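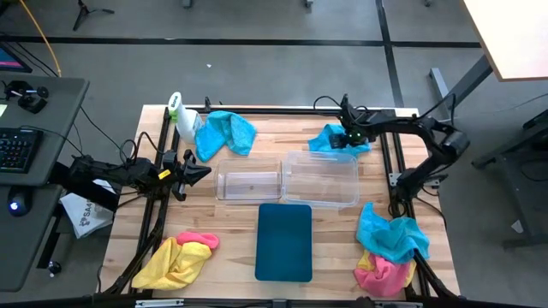 Grants > Housing > Skamine Fund > Progress reports

Thu 9 September | By the Rodilthorpe Move-In Project

3 min read

This report covers the second period of the Skamine grant. The grant pays for starter packs of cleaning supplies and basic household goods for people moving into unfurnished rentals in Rodilthorpe, and for a short home visit in the first month of the lease.

Packs delivered

We have delivered 443 packs against a target of 1000 for the full grant. That puts us behind where we planned to be. Most of the gap comes from the spring, when the Girard Street apartments opened late and the families on our list stayed in temporary housing. Those move-ins have now started. We expect to close part of the gap by November but do not expect to be fully back on schedule by then.

Referrals come mainly from the county housing office and the two shelters. The shelters send us names earlier than they used to, often before a lease is signed, and this has made packing easier to plan. The housing office still sends most of its forms on Friday afternoon for Monday move-ins. We have asked them to send names as they come up and are waiting for an answer.

What goes in the packs

We changed the contents in this period. Tenants told us on visits that the floor cleaner was the wrong kind for the vinyl in the older buildings, and that one roll of trash bags was gone in a week. We swapped the cleaner and doubled the bags. To pay for this we dropped the air freshener, which many people gave away or left under the sink.

Households with small children now get a cupboard latch set. We did not budget for these. The cost so far has been covered by what we saved on delivery, and we will show it as its own line in the next financial report.

Home visits

Visits are going well in the buildings near downtown and less well on the east side, where bus service is thin and tenants work evenings. We moved 5 visit slots a week to after 6 p.m. and filled nearly all of them. The questions people ask are mostly about heat, mold around the bathroom window, and how to report a repair so that it gets done. We wrote a one-page sheet on repair requests and leave it with every tenant. A Spanish version is at the printer.

Storage

Our lease on the Zolier storage unit ends in November. The owner has offered another year at a higher rent. We looked at a church basement that would cost less, but it has steps down from the parking lot and no room for a pallet. Our preference is to stay at Zolier and we would like to discuss this with you before we sign.

Spending

Spending on supplies is under budget in line with the lower number of packs. Staff costs are on budget. Printing is slightly over because of the repair sheet. The full table was sent separately with our receipts.

Requests

We ask Skamine to approve two changes: moving part of the unspent supplies money to storage rent, and extending the delivery period by 2 months so that the remaining Girard Street families can be included. We would need a decision before the storage lease ends.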